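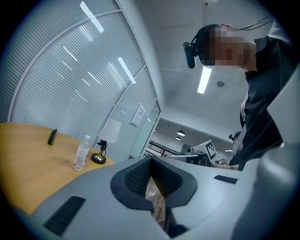
Posted by the Lendis Robotics Club
Call for participants, October intake

The club is looking for people to take part in its student project on teaching a robot arm to handle everyday objects. No experience of robots or programming is needed. Places are open to students on any course at Gosside, and to staff if there is room.

Participants work with hand-held grippers at a round table. A task is a short one, such as picking up a bottle, setting it down on a plate or moving it across the table, and it is repeated many times with small changes. The recordings go to the project group, who use them to train the arm for the Rebelo competition. We need 200 good recordings for each task before the entry closes.

Sessions last 2 hours, with a break, and are held on Friday from 5 pm. You will be standing for much of that time. Please tell us beforehand if you have a wrist or shoulder injury, or if you would need to sit.
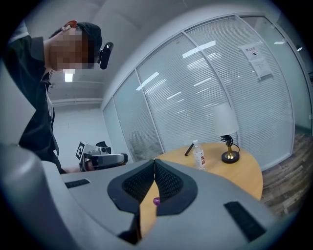
Cestetti, from last year's intake, found the first half hour slow and the gripper awkward to close evenly, and would tell anyone joining to ask for a second practice run before recording starts. We have since made the practice longer - it now takes up most of the first session.

What we ask of you:
Come to at least five sessions.
Wear closed shoes and leave rings and bracelets at home.
Keep to the task sheet, and say so if you drop something or start in the wrong place. Those runs are marked and kept apart.

Faces are blurred before recordings are shared outside the club. You will be given a consent form to read at the first session and can withdraw later if you wish.
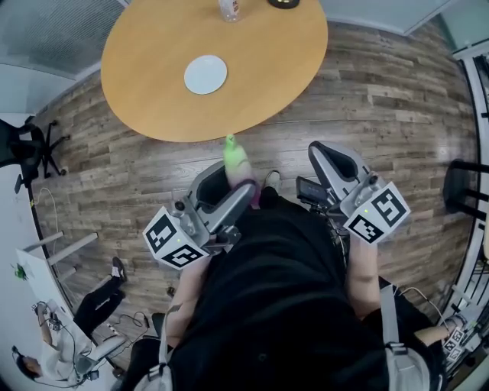
Do I have to join the club to take part?
Membership is only needed if you want to travel with the team to the competition.

To apply, leave your name, course and the sessions you can make at the Gosside front desk, or ring extension 3399. Put "gripper project" on the note. We reply to everyone within the week, and late applications go on the list for the next intake.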